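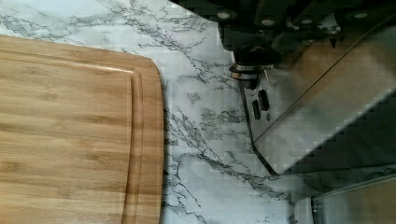
How often should a wooden or bamboo board be oiled?
Once a month for a board in daily use, and whenever the surface starts to look pale or feel rough. A board that only comes out at weekends can go two or three months between coats.

Najjar Board Oil
Product code 2458
Food-safe mineral oil for chopping boards, wooden spoons, salad bowls and butcher's blocks. Clear, with no scent and no taste. It does not go rancid in the cupboard as olive or sunflower oil will.

Sizes
Small bottle, 250 ml
Large bottle, 1000 ml, with pouring spout
The small bottle is enough for a household with one or two boards. Cafés and butchers usually order the large one.

How to use
Wash the board with warm water and a little washing-up liquid, then dry it with a towel. Stand it on edge overnight. Oil put on a damp board sits on top and goes sticky.
Pour a small pool in the middle and spread it with a lint-free cloth, working along the grain. Do both faces, the edges and any groove. The ends of a wooden board take up the most oil and may need a second pass.
Leave flat for 6 hours, then wipe off what is left. A new board needs 2 coats before first use, with a night between them.

Stains and smells
Oil will not lift a stain that is already there. For onion and garlic, rub the board with coarse salt and half a lemon, rinse, and let it dry fully before oiling. Beetroot usually fades after a few washes. Deep knife marks should be sanded out with fine paper first — go with the grain and wipe away the dust.

Please note
Do not put boards in the dishwasher or leave them to soak. Oil does not make a board waterproof. Not suitable for lacquered or varnished wood. Keep the bottle upright, away from the hob, and out of reach of children. Spread used cloths out flat to dry before throwing them away.

Goes well with
Najjar Board Wax, for a firmer finish over the oil
Kosow cotton cloths, pack of five
Plerus sanding block, fine

Customer comment
"I had almost given up on my old bread board. It had gone grey and furry. I sanded it, gave it three coats and it is back on the worktop." — Gladys Mwaipopo

Delivery and collection
Orders placed before noon go out the same working day. Collection is from the Hustton shop, side entrance, and we are open late on Friday. The large bottle is sent by courier only. Unopened bottles can be returned within 30 days with the receipt.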